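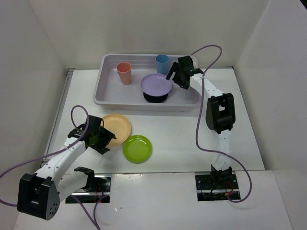
2 min read

I have been putting off the plastic dish situation since we moved into the Werham apartment, and this week I finally dealt with it. If you have kids, or had kids, or ever went on one camping trip and came home with a mesh bag of unbreakable plates, you know what I mean. You open the cupboard, a cup rolls out, you shove it back and close the door fast. I did that for 15 months!

So the rule now is that all the plastic lives in one wide, shallow bin. I tried a deep one first (a Flilimska storage box I'd been saving for something special) and it was useless, because everything you want is always on the bottom. Shallow is so much better. The pink cup and the blue cup can stand up in there, the purple plate lies flat in the middle, and you can grab any of it without digging.

And it doubles as the washing-up bin, which I didn't plan at all. After dinner the plastic goes straight in, I carry the whole lot over to the sink, and then it comes back to the same spot. My counter hasn't been this clear since July.

I did make myself get rid of some stuff. Lids with no bottoms, obviously. A set of Skasard tumblers that had gone cloudy – I loved those once, but they always tasted a little like dish soap. Two plates with knife marks all over them. I'd guess I had roughly 41 pieces when I started, and I'm embarrassed to say how many of those were lids.

What I could not get rid of was the bear dish.
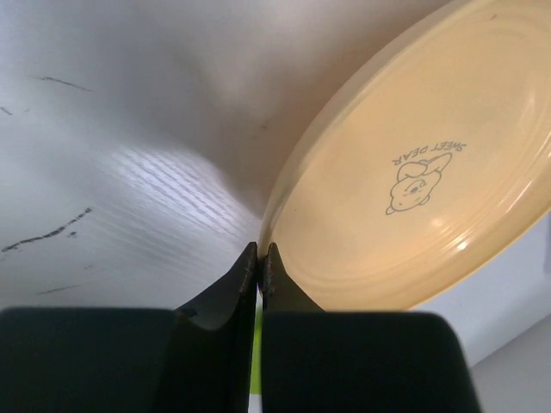

It's peachy and shiny and it says SWEET DEAR on the inside, over a little outline drawing of a bear. Dear, with a D. I have gone back and forth for years on whether somebody meant to write "bear" or whether it's just a sweet thing to say to a person eating crackers. I bought it at Robles, that housewares place by the old bus station, on a day when I'd gone in for a mop. It's too big for a snack and too small for a salad and I use it constantly. Grapes, mostly. Clementine peels. Once a whole batch of deviled eggs, which looked ridiculous and got eaten in 8 minutes.

It goes on top when I put things away, so it's the first thing out again. I also don't stack anything heavy in it because I'd be sad if the drawing got scratched up.

Next up is the drawer with the straws and the popsicle molds – wish me luck. If you've found a decent way to keep the molds and their sticks together, please leave it in the comments, I've tried rubber bands and they just snap.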